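Clitau on the Diruvholm World Merge: An Interview with the Director of Live Operations

Jul 11, 2026

The second phase of the Diruvholm world merge is complete, and the third and last phase is being scheduled. The community office met with the director of live operations at Clitau to discuss how the work has gone, what went wrong in February, and what players on the remaining worlds should expect. The conversation has been edited for length, and some answers have been moved so that related subjects appear together.
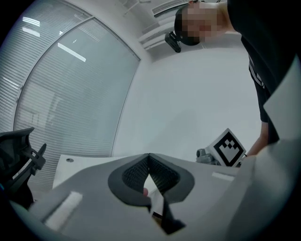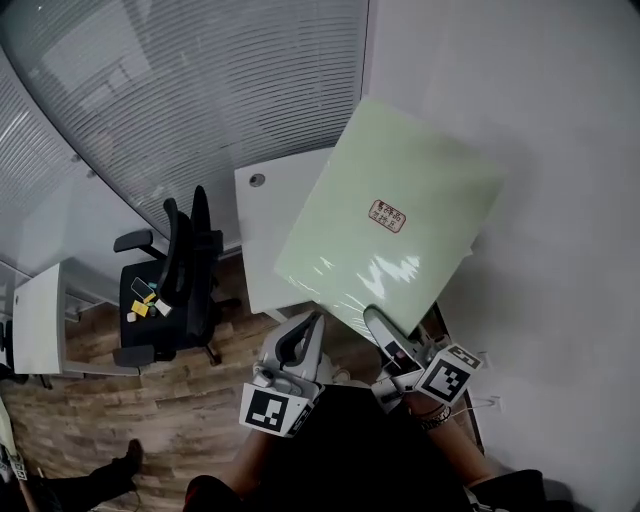
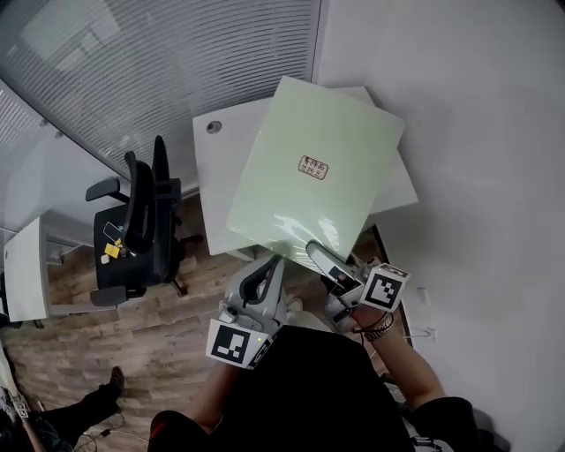 Diruvholm launched with a large number of small worlds, each with its own market, its own guild rankings and its own list of character names. The arrangement suited the player population at the time. Over the years it suited it less. Dungeon queues on the quieter worlds grew long, and in the overnight hours some group content could not be started at all.

"At the point when we approved the merge, we were operating 61 worlds," the director said. "A healthy world needs enough people at its worst hour of the day, and many of ours had become places where you could log in, go to the main square, and see two other players. Those players were telling us so, in the forums and in the exit survey."

Clitau considered several alternatives before settling on full merges. One was to leave the worlds as they were and share only the dungeon queue between them. The director said this option had real support inside the team, and that a limited version of it ran for a time on the test server.

"Shared queues fix the queue. They do nothing for the market, and they do nothing for a guild that cannot find a tenth member. We would have spent most of the same engineering time and come back a year later to do the merge anyway."

The merge is carried out by Munshi, an internal tool that copies character records from a source world to a destination world and checks each record afterward. Munshi was first written to handle paid character transfers, one character at a time. Adapting it to move a whole world took longer than the team had planned for.

"A paid transfer has simple rules," the director said. "You cannot hold a guild office, you cannot have anything listed on the market, you cannot have mail. We could ask that of a person who had chosen to move. We could not ask it of everyone on a world. So Munshi had to learn about guilds, listings, mail, housing, and a number of old event items that nothing else in the game still refers to."

The first phase took place in February and did not go as intended. The affected worlds were scheduled to be offline for nine hours and were offline for 22. When they reopened, a number of players found that items stored in their guild vaults were missing or had been placed in the wrong tab.

Asked what had happened, the director said the fault was in the order of operations. Guild vaults were copied before guild membership had been settled, and where two guilds on different worlds shared a name, the vault contents of one could be attached to the other.

"It affected 121 guilds. We had a rule for two characters with the same name. We had a rule for two guilds with the same name. The vault step was written before the second rule existed, and it was never reviewed again. The review should have happened, and it was my department's responsibility to schedule it."

No items were permanently lost, according to the director, because the source worlds were kept intact for 30 days after the merge. Support staff restored the vaults from those copies. The work was done by hand for the first week, until a script could be prepared and tested.

"We received 413 support tickets about vaults. The restoration itself was accurate. It was slow, and our notices during that week were poor. We posted one update on the first day, and then we waited until we had something good to say. Players on those worlds went four days without a word from us, and they were right to be angry about it."

The practice has since changed. During the second phase, Clitau posted a status notice every three hours while worlds were offline and once a day for two weeks afterward, including on days when there was nothing new to report. The director said the daily notices will be kept for the third phase.

Character names remain the subject that players raise most often. When two characters with the same name arrive on one world, the name goes to the character with the greater total time played, and the other player is asked to choose a new one at the next login. Some players have argued that the older character should keep the name regardless of time played.

"We looked at both rules with real data before we chose," the director said. "Creation date sounds fair, and then you see how many of the oldest characters were made on the first day to hold a name and were never played past the tutorial. Under that rule, a person who has used a name every evening for six years would lose it to a character that has never left the starting village. I understand why the other view is held. I do not think any rule here would satisfy everyone."

In the second phase, 1,098 active characters were required to change names. Each received a free name change token in addition to the required change, which may be used at any time and does not expire. Characters that have been inactive for more than three years are now renamed automatically if there is a conflict, and the owner may choose a new name on return.

The community office also asked about Bisov, which has been the subject of a good deal of speculation. Bisov is the only world in Diruvholm that runs under the original ruleset, with no market caps and with open combat outside the cities. Its population is small but steady, and many of its players have asked that it be left alone.

"Bisov will not be merged," the director said. "There is no other world with the same rules, so there is nowhere to merge it to without changing what it is. We had a discussion about closing it, and I would rather say so than have it come out later in some other way. The decision was to keep it open, with its present rules, and to look at it again when the hardware it runs on is due for replacement."

That replacement is not expected before the end of next year. Transfers from Bisov to other worlds will be free of charge for any player who wants one, beginning with the third phase. Transfers into Bisov will remain closed, as they have been since the market caps were introduced elsewhere.

On the matter of the market, the director acknowledged that prices on the merged worlds were unstable for longer than the team had predicted. Crafting materials fell sharply in the first few days as sellers from several worlds began to compete, while certain rare dyes and mounts rose in price and have stayed high.

"We do not intervene in ordinary prices and we do not plan to begin. What we did do was cancel all open listings at the moment of the merge and return the items and the listing fees by mail. In February we left the listings in place, and people logged in to find that something priced for a quiet world had been bought within minutes by somebody from a busy one. They were upset, and it was an easy thing to prevent."

Housing presented a different problem. Plots in Diruvholm are limited in number on each world, and a merged world cannot give two households the same plot. Clitau's answer was to add new districts, which are copies of the existing ones with a different time of day and slightly different weather. Every household keeps its plot number and its neighbors, though the district name may change.

Some players had hoped the districts would be joined so that they could be walked through without a loading screen. The director said this was not possible with the current client and was not being worked on. Requests for larger storage in houses have been passed to the design team – no decision has been made.

The third phase covers the last group of low-population worlds. Dates will be announced at least 21 days in advance, and the list of source and destination worlds will be published at the same time. Guild leaders on the affected worlds will receive a letter through the in-game mail system with the steps they may wish to take beforehand. The director asked that guild leaders read the section on officer ranks with particular care.

"If two guilds want to join together at the time of the merge, there is now a form for it, and the vaults and rankings can be combined. Very few guilds used the form in the second phase. I suspect that many of them did not know it was there, and we are going to put it at the top of the letter this time."

Asked whether there would be further merges after the third phase, the director said that none were planned.

"We will publish world populations by band twice a year, so that players can see the same trend that we see. If a world falls into the lowest band and stays there, we will open a discussion with the people who play on it before we put anything on a schedule."

Questions about the merge may be submitted through the support page under the heading World Merge, Phase Three. Players who believe that items from an earlier phase are still missing should open a ticket under the heading Vault Restoration and include the former name of their world, along with the guild's name at the time.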